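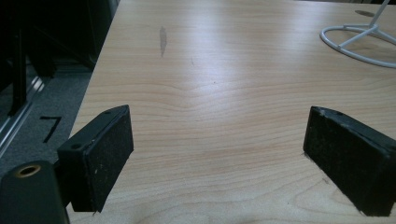
The tower was the part people argued over, she says, and the market hall underneath it hardly got a mention. She has spent years in the Ratberg town archive, and the folder on the old hall is thicker than the one on the courthouse. Most of it is letters.

The hall on Skellow Street went up after the open stalls by the river were closed. The town asked the Damulik office for drawings and got two sets, one in brick and one in stone. "The stone one was cheaper, which surprised me," she says. "The quarry was close and the brick had to come in by rail. They still picked brick."

The council wanted a clock tower. The butchers, who were paying a good share of the cost, wanted a cold cellar. According to the minutes the matter came up at six meetings in a row. "In the end they got both, but the tower came out shorter. You can see on the second drawing where somebody has ruled a line across it in pencil. I don't know who did that."

The hall opened in May with 13 butchers on the north side and the dairy stalls facing them. The newspaper wrote that up to 2000 people came to the opening. She has doubts. "The floor wouldn't have held them. Maybe if you count the street."

She is more interested in the roof. The iron trusses were ordered from Acuña, a foundry that mostly built train sheds, and the delivery note is in the folder along with a complaint about missing bolts. The reply to the complaint is missing.

The hall lost its stalls one at a time and was used for grain storage, then for buses. The tower came down first, after a storm loosened the brickwork. The rest stood a good while longer. "My mother remembered the smell of the buses," she says. "She never knew it had been a market."

Part of the cellar is still there, under the parking lot. The stairs were filled in, but the town's drainage plan shows the outline - two long rooms and a passage toward the river. She would like it surveyed before the lot is repaved. She has sent the request to the building department and is waiting to hear back.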